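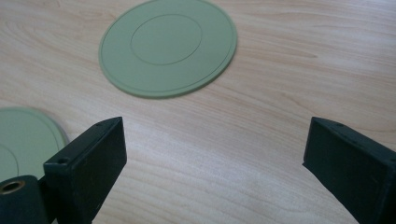
11/11/2023

I have been reading the Clolteo prospectus again, all 70 pages of it, and I still can't find the part where anyone in Bresis gets a house.

For those who haven't followed this: Clolteo is the company that won the rebuilding contract for the port district after the ceasefire. Before the war it imported tyres. During the war it imported more or less everything, through the one road that stayed open, and paid whoever was holding the checkpoints that month. Now it is a "recovery partner", with a new logo and a page about values.

I am told I should be pleased. Somebody is spending money, cranes are up, and a friend who went back in August sent me a cheerful message about fresh tarmac. Fine. But look at where the tarmac goes. It runs from the port gates to the Nirnix warehouses and stops. Nirnix does the cement. Nirnix also holds the only licence to bring cement in, so when the price of a bag rose by 38 per cent over the summer there was no other seller to try. The two firms say they are unconnected. They share an accountant, a phone number and, as far as I can tell from the company register, a sofa.

The argument you hear from sensible people is that this is how it always goes. The men with lorries and cash when the shooting stops are the men who had them when it started, and you either work with them or leave the rubble where it is. I half accept that. What I don't accept is the next step, where we are supposed to believe that they will be gradually tamed by paperwork. The contract runs for 30 years. Who exactly is going to be doing the taming in year 12? 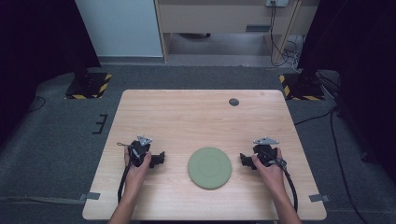

Sage green on pale wood.

Then there is the Navarrete scheme, which its backers bring up whenever housing is mentioned. Owners who fled can claim compensation for damaged flats, provided they appear in person with the original deeds. Anyone who has left a building in a hurry will see the difficulty. You have a set period to claim, after which the plot is "released for development", and I'll let you guess who has first refusal on the released plots.

I went through the published list of settled claims last night. There are 4. The scheme's newsletter calls this an encouraging start.

A reader wrote after my last post to say I was being unfair, and that people in the district would rather have a crooked builder than none. Maybe so. I'd want to hear it from someone who had been asked, and the consultation (two afternoons, in the Clolteo canteen) doesn't count for much with me. The minutes record general support. They don't record who was in the room – I have requested the attendance sheet twice, and was told the second time that it was being reformatted.

I'll post it if it comes. Meanwhile the second phase goes out to tender next month, with one bidder expected.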